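February 5, 2026
By the Thibodeaux Street blog

The heating bill came in at $270 this month, and that was what finally got me to sit down and go through the subscriptions. I had been putting it off since the move.

When we lived in Cultberg I had a system. Everything went on one card, the card got paid on the same day each month, and I looked at the statement with a pen in my hand. Then we moved to Brosley, the old bank had no branch here, and I opened a second account for the mortgage. The card stayed with the first bank. After that I stopped looking at statements.

I printed the last three months and marked anything that repeated. A cloud storage plan I upgraded when I was scanning my parents' photos, and never moved back down. A recipe site. A magazine that still goes to the Cultberg address. Two music services, one of them left over from a free trial. A parking app that charges a monthly fee whether you park or not. I have not parked downtown since we left.

Canceling took most of an evening. The recipe site let me do it in two clicks. The magazine wanted a phone call, and the phone line closed at 5. The parking app hides the button under "vehicle details," so if you have the same one, look there first. I kept the storage plan but dropped to the smaller size, which meant deleting a lot of duplicate files before it would let me switch.

Added up over a year, what I canceled comes to a little over $1,000. I checked the math again because it seemed high. Most of the charges were small enough that I never would have stopped on them one at a time.

I moved the card payment to the new bank while I was at it. They needed a form, and the form needed a voided check, and I had not ordered checks. The teller printed a letter that did the same job. It should go through in March, so until then I am paying by hand.

The paperwork lives on the side table now. I used to keep it in a drawer, where I forgot about it. 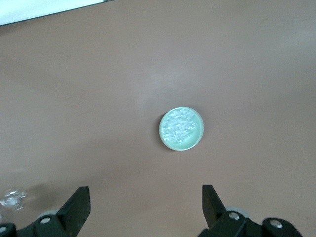 The tabletop, with the little round container.

The other thing I changed is the grocery order. We had been using the Zevevard delivery plan, and it does save a trip, but I was adding things to reach the minimum. Last week I went to the store with a list and spent less, even with the gas. I will try that through the end of winter and compare the receipts.

I have not decided about the second music service. The one I would rather drop has all the playlists on it, and moving them over looks like another evening's work. I still have to call the magazine, too. The number is on the back of the renewal card and I have set an alarm for tomorrow at lunch.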